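Part-time table assistants wanted – kitchen sorting study, Darkow building

Published Sat 18 January

Cutusura is looking for 3 assistants for a study about how people arrange everyday kitchen things. The work starts in February and continues for 12 weeks. It is part-time, 16 hours per week, and it suits well a student or a person who comes back to work after a pause.

About the work

The study is simple to explain. We have a long work table, and its surface is divided into sections with blue tape. In every round, the things of a small household kitchen are placed in these sections according to a printed plan: cups, a cup rack, a cutting board, some fruit, a bottle. Then the round is carried out, the things are put back, and the next plan is taken from the folder. There are 51 plans, and each assistant will meet all of them more than once.

The tape is a bigger part of the job than most applicants expect. It must be looked at before each session, because all positions in the plans are given from the lines.

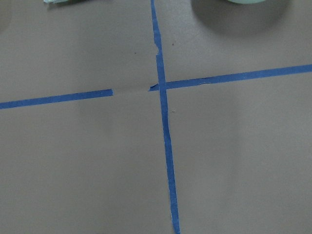

A piece which is torn or has come up at the side should be replaced the same day, and the new piece must follow the old line. We have a roll of tape and a long ruler in the drawer – please do not use tape of another colour, as the plans are printed for blue. If you are not certain whether a line is still good, write it in the notebook and ask the study office before you start the round.

Your tasks

Prepare the table at the beginning of your shift and check it with the plan.

Place the cups, the fruit and the other items in the correct sections. Some plans ask for an item to lie across a line, and then it must really lie across it.

Hang the cups back on the rack or stand them in it, as the plan says, and keep the cutting board in its section between rounds.

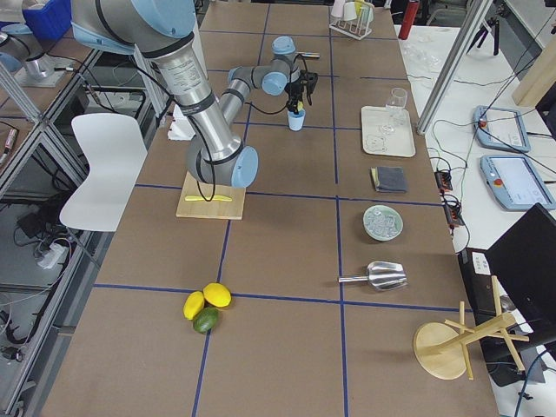 What we expect from you

You are patient and you like order. The same lemon can be moved many times in one afternoon, and this should not make you nervous.
You can stand for a longer time. There is a chair by the table, but the placing is done standing.
You read English well enough to follow a written plan. It does not need to be perfect, many of us also learned it later.
Experience in a kitchen, a shop or a warehouse is welcome but not required.

What we offer

A contract for the full 12 weeks, with paid training in the first week. Shifts are in the morning or in the afternoon, and we try to respect your wishes if you tell us early. Tea and coffee are free. The payroll is done by our partner Teuber, so your contract will come from them.

How to apply

Please send a short letter and your CV through the Mivance application page, under the title "Table assistant". Write also which half of the day is better for you. A photograph is not needed. Invited persons will come for a trial hour at the table, which is paid too.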